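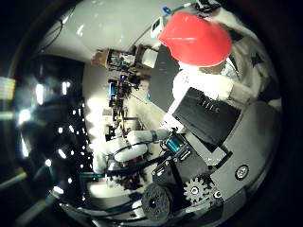 *Photo: Ewurabena Ayaaba / Puduslow Science Club*

# How do you take care of a robot hand?

A robot hand has many small parts. Look for the black gear near the bottom of the photo. Can you find its teeth? To the right of it is a gray plate with a round silver screw.

Gears work as a team. When one gear turns, its teeth push the teeth of the next gear, and so the movement travels. If dust or hair gets between the teeth, the hand can become slow or noisy.

At our club, the robot is named Yin. We check its hand after every 30 hours of work. First, an adult turns off the power and pulls out the plug. We wait until nothing moves. Then we clean the gear teeth with a small, dry brush. The old brush was too hard, and in January we changed it for a softer one.

Next come the screws. A robot shakes a little when it works, and this shaking can make a screw loose. We turn each one gently with a screwdriver. Too much force is also bad!

The last job is the cables. They must have enough room to bend when the arm bends. We look for cuts and for places where a cable rubs.

**Try it at home:** Turn the pedal of a bicycle slowly by hand. Which parts have teeth? Keep your fingers away from the chain, and ask an adult to help you.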